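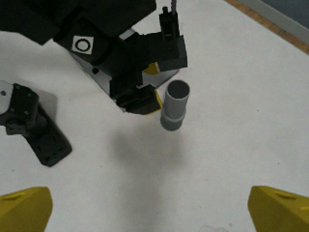
Okine Linen Tea Towels - Set of 2

Kitchen > Towels and Cloths > Tea Towels

In stock, posted within 2 working days

I've wanted to sell a proper tea towel ever since I opened the shop, and for a long time I couldn't find one I liked enough. Most of the ones I tried just push the water around a glass, don't they? Then my friend Deolinda Cardoso came to supper, did the washing up (bless her) and told me my towels were a disgrace. A week later she sent me one from a little weaving shed in Macedo, and I've been hooked ever since!

The shed is run by Belmiro Veloso and his daughter-in-law Joana Quintela. They weave the Okine for me in pure linen, with a plain middle and a coloured stripe down each long side. It's a big towel, bigger than you'll be used to, and I did wonder at first if people would grumble about that. So far I've had one grumble, from my own sister, who has very small drawers.

What it's like to use

Stiff, to begin with. I'd better be upfront about that, as I do get emails. New linen has a bit of a crackle to it and it won't soak up much on day one. Wash it a few times before you judge it. Mine went floppy and lovely after about a month of daily use, and now I reach past everything else in the drawer to get at it. It dries wine glasses without leaving fluff, and it's good under bread dough too - I flour one and line a bowl with it when I've run out of proper cloths.

It also dries quickly on the rail, so it doesn't get that sour smell that cotton ones get by the end of the week. I've still got a drawer of cotton towels for mopping the floor and drying the dog. I wouldn't use these on the dog.

Colours

Brick - a warm, slightly dusty red. My best seller by miles.
Ink - very dark blue, nearly black in the evening.
Moss - a soft green. The new batch has come out a touch yellower than the last one, so if you're adding to a set you already own, drop me a line first and I'll dig out the older stock if there's any left.
Plain - no stripe at all. Arnaldo Teixeira at the Gralura tearooms asked for these and I liked them so much I put them on the website.

Each set is two towels in the same colour. I used to do mixed pairs and it made packing a nightmare, so I've stopped, sorry! If you'd like one Brick and one Ink, find a friend who wants the other two.

Details

Material: 100% linen
Edges: hemmed on all four sides, mitred corners
Hanging loop: yes, sewn into one corner
Weave: plain
Made in: Macedo
Packaging: a paper band, no plastic

Washing

Warm wash with whatever else is going in, and hang them up while they're damp. You can tumble them on low if it's raining, and I often do. Go easy on fabric softener, it coats the linen and then they won't dry a thing. Brick should go in with dark colours for the first couple of washes. Iron them if you enjoy ironing (I'm told some people do).

They will shrink a little the first time, mostly in length. They're cut generously to allow for it, so you won't end up with a napkin.

The loop

A word on the hanging loop, as it's the one thing I've changed. The first batch had a loop made of the same linen as the towel, and a few of you told me it was pulling away after heavy use. Joana now uses a woven tape and stitches right through the hem. I've had one hanging by my cooker since March, being yanked at by teenagers, and it's fine. If you've got an old one with a loop that's gone, send me a note with your order number and I'll post you a bit of tape to mend it with, or swap the towel if you'd rather not sew.

Ordering for a café or a holiday let

I can do packs of 12 single towels at a lower price, any one colour, usually from stock. Anything much bigger has to be woven to order, so do get in touch early. Olga Correia looks after the trade orders and is far more organised than I am. Use the contact form and put "towels for Olga" in the message.

Delivery and returns

Postage is worked out at the checkout. If they aren't for you, send them back unwashed with the paper band and I'll refund the towels. Once they've been washed I can't resell them, though if there's a fault in the weaving that's different, and I'll put it right whenever it shows up.

You might also like

Okine linen napkins, set of four
Zireo wooden peg rail
Zireo dish brush with spare head

Page updated August 15, 2025. Moss is running low and the next lot is still on the loom.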